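Notebook – chess table
Wednesday, started 10.40, written up after lunch

Carried on with the endgame studies. Warrier wants two dozen positions it can print on cards and hand out in the clubs, and we have reached the ones I've been looking forward to: king and pawns on one side, rook and pawns on the other. I love these. There is so little on the board and it still takes a whole morning to be sure of anything.

Red and blue again, not white and black. I was doubtful when Emiliano brought the set in, and I have come round completely. When you talk over a position you can say "red rook" and there is no muddle with the colour of the square it stands on, which used to happen all the time with the old wooden men (white knight on the white square, no, the other white square, and so on until somebody gives up and points). The cards will be printed in red and blue as well. I must remember to tell Warrier that the red in their proof was nearer to orange and looked awful against the brown border.

Things learnt about the pieces so far, before I forget:

Pawns are fine to handle and stand up well. Two of the red ones have a slight rock if you put them down hard. Sanded the bottoms on a sheet of fine paper laid flat on the bench, figure-of-eight strokes, and they now sit properly. Do this to the whole set when there's a quiet hour.

Kings are tall and top-heavy. Tried a steel washer under the blue one, held with a dab of glue, and the difference is lovely – it goes down with a proper little thump. Red king still to do. Washers are in the Penum tin, second drawer, the one with the dented lid.

The rook is my favourite of the lot. The battlements came out crisp and you can tell it from across the room, which you can't say of our bishops. The bishops need a deeper notch. Tharun has offered to redraw them and I said yes before he had finished the sentence.

Now the chess. Study 14 in the Warrier list is the one we call Pristitthorpe, after the village hall where Tharun first had it played against him (he lost, and has been cross about it ever since, and brought it in on the back of a bus ticket). The idea is that the king has a pawn right in front of his nose and pawns of his own for company, and the rook stands close by behind its pawn and looks as if it should win any way it likes. It doesn't. The obvious rook check lets the king step sideways and then his pawns start to matter very much indeed. We had three people at the board arguing over it by eleven o'clock and the tea went cold twice.

What I wrote down while we were playing it through:

First try, check straight away. Looks strong, gets nowhere. King goes sideways, rook has to come back and you have given away a move.

Second try, leave the rook alone and push the far pawn. Better! I was sure this was it. Emiliano found the reply in under a minute and was very nice about it.

Third try, rook along the row first, and only then the pawn. This holds up against everything we threw at it. I still want to check the line where blue gives up a pawn on purpose, because it feels as if there is something in there.

We then set out a looser version, with more red pawns spread down the near side, to see if the same idea survives when there is extra clutter. I think it nearly does.
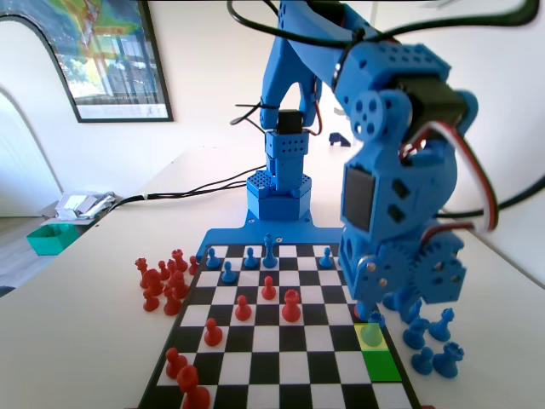
Blue king and pawns at the far side, red rook and pawns coming up the board.

With the extra pawns it becomes a different sort of puzzle and a more forgiving one. A beginner can go wrong for a move or two and still be in the game. Tharun thinks that makes it worse as a study. I think it makes it a much better card for a club evening, where half the people round the table have had a long day at work and would like to get something right before nine. We could print both, the tight one on the front and the loose one on the back. I'm going to suggest that.

A word about the board, as I'm pleased with it. The plain black-and-white one beats the green-and-cream by a mile with these pieces. On the green the blue men sank into the dark squares and I kept missing a pawn. On black and white both colours stand out, and on the white tabletop the whole thing looks fresh and clean. The green one can go back upstairs.

Position cards: the first batch from Prudach arrived. 298 good ones in the box and a handful with the corners bent, which I've kept for scribbling on. The stock is thicker than I expected and takes pencil beautifully. It does not take felt-tip, the ink creeps along the fibres and after a minute a rook looks like a hedgehog. Pencil only, please, everyone.

Numbering: Tharun's notebook uses his own numbers and mine uses the Warrier ones, and today we spent ten minutes discussing two different positions while agreeing warmly with each other. From now on Warrier numbers first, his in brackets after. So today's is 14 (336). The long list of older positions runs up to 2213 in his system, and I have only copied across as far as 2086, so anything past that please ask him and not me.

A small thing that helped: reading the position out loud before anyone touches a piece. Blue first, then red, from the far side to the near side. It takes half a minute and we caught a pawn on the wrong square twice that way. With the tall kings in front of you it is surprisingly easy to lose a pawn behind one if you are sitting low down, so stand up to check, then sit to play.

Another small thing: captured pieces go in the lid of the set box, never loose on the table. I found a blue pawn in my cardigan pocket at home last week. It has had a nice outing and is back now.

To do

Check the pawn-giveaway line in 14, both versions.
Washer for the red king.
Sand the rest of the pawns.
Bishops – wait for Tharun's drawing before making any more.
Ask Warrier about the red, and about printing on both sides.
Copy the rest of the old list across (a wet-weekend job).
More pencils. The soft ones.

Added 16.15. Emiliano came back from the post with an idea for the giveaway line: blue lets the pawn go, red takes it with the rook, and the king gets one square nearer than he has any right to be. Played it through four times. Red still wins but only just, and by a much prettier route than the one I had written down. I've crossed mine out and put his on the card. Tharun hasn't seen it yet and I'm leaving it set up on the small board by the kettle for him, red to move.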